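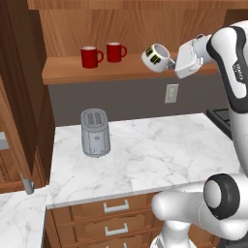
Hanging the Kurka Room
Project report, Gwion Prydderch

Brief was to plan and hang a small print show in the Kurka Room in February. Tutor: Todor Ristić. Budget 300, spent nearly all of it on glass.

Works. 70 linocuts submitted, far too many for four walls. Cut by size first, then by color. Amel's big harbor print went on the end wall by itself -- everything next to it looked weak. Sayce's small black and white ones in a tight grid by the door.

Hanging. Center line at eye level, which I measured wrong on the first wall and had to redo. Filler, sand, paint, wait. Lost a whole afternoon. Korkard lent us rails for the long wall, much quicker, should of used them everywhere.

Labels. Printed 2 sets. First set had the medium missing on most of them. Second set fine, exept one name spelled wrong, fixed in pen.

Lighting. Spots too hot on the glass, lots of glare after 4 pm. Turned them toward the ceiling -- softer, a bit dim in the corners.

Visitors. Door clicker said 2,102 by the end. Includes people going through to the stairs, so not all of them looked.

Next time: rails, earlier deadline for entries, proofread labels the day before.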